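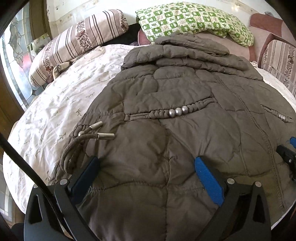
Kindport Home Forum > Wardrobes, Laundry and Storage > Seasonal stuff

Folding quilted coats: I'm a convert!

pasichnyk_d
Joined: January
6 July 2025

Hello all! I finally got round to the winter coats this weekend, which I know is silly late, but we had that long cold spring and I kept thinking I'd want mine again. I've always hung puffers up all summer and grumbled at the state of the wardrobe. This year I thought no, I'm going to learn to fold one properly, and I've had such a good time with it that I have to tell somebody.

My way so far, on the bed because the table's never big enough:

Zip right up. Lay it out front side up and smooth it from the collar downwards, with flat hands, so the air goes out at the hem. Sleeves across the body, one over the other. Sides in towards the middle. Then fold from the bottom up to the chest and tuck the whole lot into the collar, like a sleeping bag!

It stays put! I was so pleased I went and did my husband's as well. The thing I can't get right is the cords. Mine has drawstrings with metal ends, and braided trims with silver beads on, and all of it ends up digging into the quilting. Does anyone have a trick for that?

Daryna

golob_b
Posts: 2,254

Welcome to the madness, Daryna! Good method, and I like the collar tuck very much. One change from me: leave the zip open until the sleeves are in. With the zip done up you've got a big bag of air and it only has the neck and hem to get out of. Open, it goes flat in no time, and you can zip it afterwards if you want the tidy front.

For the cords, pull them through to the inside and let them lie along the lining. If they won't go through, wrap the ends in an old sock. I've got a drawer of odd socks kept for exactly this and my family have stopped asking.

Bujar Golob

rilutarose

Oh I love this thread already. I do the sock thing too, only with a hanky.

I'm going to be the awkward one though and say don't fold them at all. Quilted coats want to hang. Squash the filling for six months and you get those flat creases across the chest which take weeks to drop out. I had a lovely long one that was never the same after a winter-to-winter spell in a suitcase. Wide hanger, cotton sheet over the shoulders, back of the spare room door, done.

pasichnyk_d

Rose, I haven't got a spare room door! Well, I have, but it's got the ironing board on it.

Bujar, tried it with the zip open this morning and you're right, it went down so much quicker. I then got carried away and folded it three different ways before breakfast. This is the point where it looks like nothing on earth and you just have to keep smoothing:

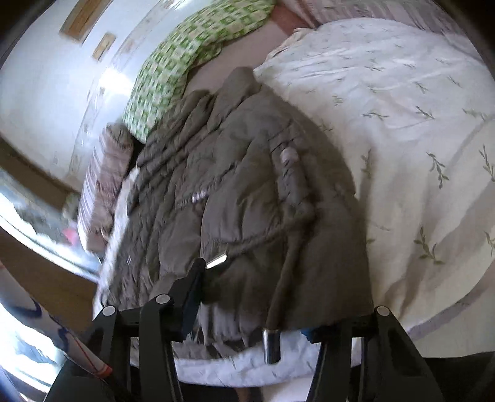

The puffer in a heap on the leafy duvet, silver zip pull showing. Checked pillow at the top end.

I found it helps to have the coat running the long way down the bed, so I can stand at the foot and draw everything towards me. Before that I was leaning in from the side and getting a bad back for my trouble.

sprout_and_bean

Never mind the coat, where did you get the duvet cover? Those little sprigs are gorgeous.

pasichnyk_d

Ha, thank you! From Pedari, the little linen shop by the harbour car park. I had it in the sale for £29 and I've been smug ever since. It's washed beautifully too.

sprout_and_bean

Right, I know where I'm going on my next day off!

On the coats, can I put in a word for vacuum bags? We're in a flat with one cupboard and I get the whole family's winter things into two of them. It is SO satisfying watching it all shrink.

rilutarose

Noooo, please not vacuum bags for anything padded! If folding is bad that's ten times worse. Fine for spare blankets, I'll give you that.

sprout_and_bean

I've done it four years running and mine puff up again fine. Ten minutes in the tumble dryer on low with a couple of tennis balls and you'd never know. I think it depends on what's inside. Mine are all the man-made filling and cheap ones at that, so I'm not precious.

golob_b

I'm halfway between you both. A bag with the air pressed out by hand is all right by me, and I stop well before it turns into a plank. But proper feather down I'd keep loose in cotton. Check the label inside the side seam before you decide, Daryna, it's usually one of a whole book of labels in there.

More important than any of it: is the coat clean? Collars and cuffs especially. Put it away grubby and the marks are much harder to shift by January. I wash mine on a gentle cycle, spin no higher than 900, and then it has two full days on the airer, even when it feels dry after one. The seams hang on to water long after the puffy bits seem done.

pasichnyk_d

Washed it last month, I promise! Though I only gave it the one day on the airer, so I've just been and had a good squeeze along all the seams. Feels fine to me but it's going back on the airer tonight to be on the safe side.

Label says polyester, so it looks as if I'm allowed to fold. Sorry Rose!

rilutarose

I'll forgive you. Do open it out once or twice over the summer, give it a shake and fold it along different lines. That's my compromise and I'm sticking to it.

lytvynenko_loft

Joining in with a box question. I've got a 141 litre lidded tub in the loft and it's half full of coats already. Would you stand folded puffers up on end, like files, or stack them flat? When I stack them the bottom one gets crushed, but when I stand them up they slump over.

golob_b

On end, every time! Fill the gap with scarves and jumpers so they hold each other up. Heavy wool on the bottom if you must layer, padded things always at the top. And is your loft dry? Mine gets baking hot in summer and damp by autumn, so my coats moved down to under the bed years ago.

lytvynenko_loft

Dry as a bone but yes, very hot. Hadn't thought of that. Under the bed it is, once I've evicted the board games.

sprout_and_bean

Please tell me I'm not the only one who now wants to go home and fold a coat.

pasichnyk_d

Come round, I've still got the children's to do! Small update on the cords: the inside trick works for the drawstring, but the beaded trims are stitched on so they can't go anywhere. I've laid a soft tea towel over that bit before making the last fold and it sits much better. I'm going to try a pillowcase as the outer bag next and will report back.

golob_b

Pillowcase is perfect. Button end if you've got one.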